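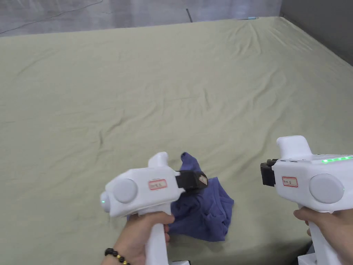
Ask a room full of robot people what's hard and somebody will say laundry before you finish the question. I spent two days in June with the software team at Jovano, a small outfit that writes planning code for two-armed machines, and I came away with a whole new respect for the humble pair of shorts.

The trouble is that cloth doesn't have a shape, or it has a million of them. A mug is a mug whichever way you turn it (mostly), so a planner can say "handle's over there, go get it." Drop a shirt on a bed and the collar could be anywhere! Jovano's older planner, Jirnura, tried to find corners in the camera view and then work out every move from scratch. It was slow, and it loved to mistake a wrinkle in the sheet for a hem.

The new one, Ferura, learns from people. Somebody picks up a pair of hand-held grippers, left and right, and does the chore while the motion gets recorded, and the software learns to guess the next little stretch of movement from what it sees. I got to try. My first attempt at folding looked like I was boxing with a pillow, and they kept it anyway, tagged as a bad one, because apparently those are useful too.

What I liked best was the dull stuff. There's a tool called Niskanen that lines up both hands on one clock, and everybody on the team grumbles about it and opens it all day long. If the left hand runs 15 milliseconds behind the right, you end up teaching the robot to let go early, and then you spend an afternoon blaming the camera. I watched them go through 58 recordings that way, scrubbing back and forth, arguing over when exactly a pinch becomes a grab. They still hadn't agreed when I left for my train.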